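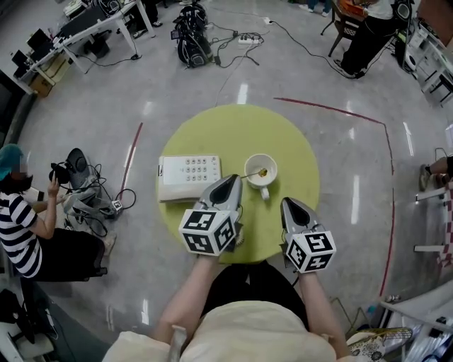 Opening slide: the small table

Leave this one up while people find seats. Start when the doors close.

Say hello, thank Kurian for the room. Mention that the handout is by the door and the slides will go out by email.

First line: This talk is about small tables, the kind you sit at with a drink and a phone.

Point to the green table. It is round, it has a cup on it with a spoon laid over the rim, and it has a desk phone. Ask the room how many of them have a table at work that looks something like this. Wait for hands. If few go up, ask about home.

Then say what the talk covers: how much room things need on a small top, where cups go, where cords go, and what we changed at Wesen. Questions at the end, but people can stop me if they can't hear.

Slide 2: Why small tables

Most advice on setting up a workplace is about desks. Desks are big and they forgive a lot. You can put a cup down badly on a desk and nothing happens for years.

Side tables get bought last, with whatever money is left, and then they get used all day. At Wesen the first one we bought was for the waiting area. Within a month it had a phone, a plant, a stack of forms and somebody's lunch on it.

Don't tell the plant story here. It comes on slide 7.

Slide 3: Round or square

Show the two outlines side by side. The round one is 55 centimeters across, the square one is 55 on each side.

A square top that size has more surface, and people will tell you so. Much of the extra is in the corners, and corners are where sleeves and bags catch. A round top can also be walked past on any side, and you can pull a chair up to it anywhere.

The drawback is that objects with straight edges don't sit well against a curve. A phone, a notepad and a tray are all rectangles. They either stick out over the edge or they move toward the middle and take up the best spot. We have not found a way around this. We put the phone well to one side and accept that the notepad lives on your lap.

Somebody usually asks about oval. We tried one. It was fine. It cost more.

Slide 4: Where the cup goes

Go back to the opening picture for a minute (back button three times, or type 1 and Enter).

Things to say:

The handle points toward the person sitting at the table. Some people like it turned to the right or left so a finger goes straight in. I would turn it to the side of the hand you use.

The spoon is lying across the top of the cup. I do this too. A spoon across the rim is fine while you sit still, but it makes the cup wider than it looks, and the handle of the spoon is what gets knocked. On a small top I want the spoon on a saucer, or off the table.

There isn't much in the cup. A cup with a small amount left in it tends to stay on a table longest, in my experience, and people stop looking at it. Then somebody reaches for the phone.

Back to slide 4. The rule we wrote on the card at Wesen is: cup on one side, phone on the other, a hand's width between. People follow it when the card is on the table. When the card goes missing they don't.

Slide 5: The phone

Ask who still has a landline. There will be some laughing. Our front desk still gets most of its calls on one, and so do two of the clinics we supply.

A desk phone with a keypad and a handset takes more room than its footprint. You have to allow for:

The handset coming off and being laid down next to the base while you look something up.
The cord, if it has one, and which way it pulls.
The hand that dials. It hovers over the keys and the elbow goes out behind it.

Left side or right side: if you write with your right hand, put the phone on the left. You pick up with the left and keep the pen hand free. The phone on the opening slide is to the left of the cup, and its handset is on its own left side, so that layout suits a right-handed writer. If you write with your left, swap the phone and the cup. The handset will still be on the left of the base and you get used to it.

Put something soft under the phone. A folded cloth will do, or a pad. Hard feet on a smooth top slide when you press the keys, and the whole phone creeps toward the edge over a day. There's a tan one in the picture, partly under the phone. I would push it all the way in so every foot is on it. A pad under half a phone makes it tilt, and then it slides anyway.

Drink of water here.

Slide 6: Color

Short slide. One minute at most.

We went through gray, white and wood before we tried a bright color. The reason for trying it was plain. On a gray floor, a gray table gets walked into. A lime-green one gets noticed.

Light cups show up well on a strong color too. White on white is the worst case. We lost more cups on the white table than on the others.

Bright tops do show rings and crumbs. Wipe them at lunch and at the end of the day. Damp cloth first, then dry. If you skip the dry cloth you get streaks.

Slide 7: What we changed at Wesen

This is the long one. Take it slowly.

December: we cleared every small table in the building down to the bare top and put things back only when somebody asked for them. The phone went back the same morning. The forms went back the next day, in a wall rack. The plant was never asked for. It is in my office now and doing badly.

After that we kept a log for 100 working days. Anyone who spilled a drink or knocked something off put a mark on the sheet. Before the change the same sheet had been up for 100 days as well, so the two can be compared.

Before: 20 marks.
After: 6 marks.

Say clearly that this is one building and a paper sheet on a wall. People forget to make marks. I think the drop is real but I wouldn't put money on the exact size of it.

Of the marks after the change, most had a note next to them, and the notes were nearly all about cords. That leads to the next slide.

Slide 8: Cords and floors

A small table usually stands out in the room, away from the wall. Anything on it that plugs in has to send a cord across the floor.

What works for us:

Choose the outlet first and then place the table.
Run the cord along the side where no one walks, and tape it flat. Cloth tape comes up cleaner than plastic.
Keep power strips against something that stays put, such as a cabinet.
Bags go under chairs or on hooks. A backpack strap on the floor catches a foot as well as any cord does.

If the floor is glossy, check the table's feet too. Ours slid until we put rubber caps on. Juvamus sent us caps in the wrong size twice, so measure the leg yourself and send them the number.

We also mark the table's place on the floor with tape at Wesen, so the cleaners can put it back where it was. Ask them before you do it. Ours wanted corner marks only, and for a round table that took some discussion.

Slide 9: Chair height

Skip this slide if it is past the half hour.

If you stay on it: sit down, let your arms hang, bend your elbows. The top should be a little lower than your forearms. Too high and you lift your shoulders to reach the cup. Too low and you lean over the table, and your sleeves go in the drink.

Most coffee tables are too low for phone work. Pendum makes one with a screw column that goes up and down. The screw is stiff when new. A little wax helps.

Slide 10: Things to try tomorrow

Read these out and leave them up during questions.

Take everything off one small table and wipe it.
Put the phone back first, on the side away from your writing hand, with the pad fully under it.
Put the cup on the other side, handle toward the hand that will lift it.
Find a place for the spoon.
Follow the cord from the phone to the wall and see who has to step over it.

Questions that usually come up

Does this work with two people at one table? Yes, if there is one phone. The cups go on the outside and the phone goes in the middle, and then the person who answers it most turns it around.

Should the cup have a lid? If people will use one, yes. Ours went in a drawer.

What about a table with a raised edge? Good for pens. Hard to wipe, and you can't slide a tray off it.

Where did the green table come from? Tell them to write to me after the talk. I don't have the order number with me.

Remember to collect the tape samples from the front row before leaving.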